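Trollbridge Shelf Picker

The Trollbridge takes over reaching and bending at open shelving in grocery back rooms and produce stores. It handles single pieces of fruit, one per compartment, in any order. Price: $2760 a month, service included. Lease term from 11 months.

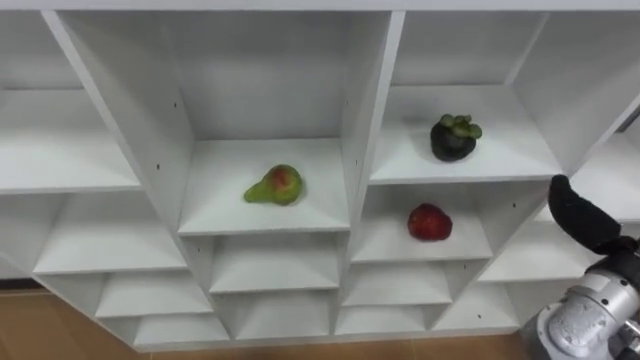

Prapai Thammasiri writes that her crew of 10 was wary at first, and that sore shoulders come up less at shift change now. She would still like a quieter arm on the early shift.

Staff keep ordering, quality checks and anything bruised or overripe. Operator training takes one day at your site. Rosters should be reviewed with staff before installation.

Stock code: Gavalas 64. Colour: black and silver.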